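Software Support Should Be Printed on the Box

A buyer comparing phones in a store can read the size of the screen, the number of cameras and the capacity of the battery from a single card on the shelf. The same card seldom states how long the manufacturer intends to supply security updates. It is the position of this publication that the omission is no longer acceptable, least of all at the lower end of the market.

Consider the Lirkik Sani, which reached stores in August at $129. The hardware is respectable for the price. The update commitment, however, appears only in a support document on the company's website, and it is measured from the day the model went on sale - not from the day a customer pays for it. A person who buys the phone late in its run may receive far less than the 3 years mentioned there.

Bondeo has taken a better course with the Plirer, a $300 handset. The month in which support ends is printed on the side of the carton, beside the storage figure. Yuzuki Okabe, who reviewed both phones for these pages, found the Bondeo store staff able to answer questions about updates without consulting anyone. That is a modest standard, and other companies should be held to it.

Manufacturers reply that long commitments are expensive and that chip suppliers do not always cooperate. Both points have merit. Neither prevents a company from stating plainly what it has already decided to provide. A short commitment, clearly labeled, allows a household to judge whether a cheap phone is in fact cheap.

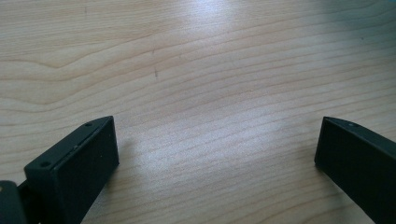
Should a phone be replaced as soon as its updates end?

In most cases it can remain in use for a time, but banking and work accounts are best moved to a supported device.

Retailers have a part in this as well. A chain that lists 8 lines of camera specifications can find room for one more line, and it should ask its suppliers for the date before it agrees to stock the product.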